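Tiltel Forums > Celebrity & Telly > Gossip

Thread: Vilja Mustonen's three-in-the-morning rant about her hair

pawlak_pete
Has everyone seen it? Eleven minutes of Vilja Mustonen sat in the back of a car, telling the internet to leave her fringe alone. She got 842 nasty comments under one photo and seems to have read every one of them. Somebody take that woman's phone away and give her a sandwich.

sevness_sue
I'm on her side, for once. She played the same sad detective in Birnholm for six series with the same sad hair. Let her have a fringe.

Moth Eaten
The fringe isn't the problem. The problem is she sold us a £300 hair oil in August and now says the whole lot is extensions and always was. I know two people who bought that oil. One of them is me.

pawlak_pete
Moth, I'm so sorry for your loss.

sevness_sue
She never said the oil gave her the hair. She said it "spoke to" the hair.

Moth Eaten
Well, it hasn't said a word to mine.

gravyboat
Can we talk about the bit at minute seven where she has a go at Citlali Magaña? By name! I thought they were friends. They did that awful duet at the Birnholm wrap party and cried on each other.

sevness_sue
She didn't have a go. She said "some people, Citlali" and looked out of the window.

gravyboat
Sue, that is what having a go is.

Moth Eaten
Citlali liked one of the mean comments, then unliked it, then put up a picture of the sea with no caption. If you've followed her as long as I have, you know the sea means war.

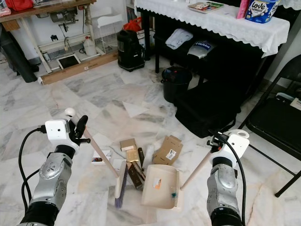

pawlak_pete
Right, I've lost track. Which of them left Birnholm first?

gravyboat
Citlali did, at the end of series four, when she went down the well. Vilja stayed for two more and had to do all those scenes talking to a ghost who was plainly a different actress in a wig.

Moth Eaten
Revathi D'Souza was the ghost and she was the best thing in it. I won't hear otherwise.

sevness_sue
You'll hear otherwise from me. She whispered everything. My husband had the volume up so high that the adverts nearly killed the dog.

pawlak_pete
Back to the rant. My view is that if you're that famous you get someone else to read the comments. Merle Rewi says she hasn't looked at hers in years and she seems quite cheerful.

gravyboat
Merle Rewi lives up a hill with goats. I don't think it's the same job.

sevness_sue
I do think people forget there's a person on the other end. One of those comments was about her mum's hair. Her mum runs a shoe shop.

Moth Eaten
Fair, that one was low. I'll give you her mum. I'm still not giving her the £300.

pawlak_pete
Update, she's taken the video down and put up a new one. Only four minutes, and she's had a wash. She says sorry to "anyone who felt looked at through a window".

gravyboat
So that's Citlali. Does Moth get an apology?

Moth Eaten
No. I get 20 per cent off a scalp brush, until midnight.

sevness_sue
Are you buying it?

Moth Eaten
It's in my basket. Don't all start.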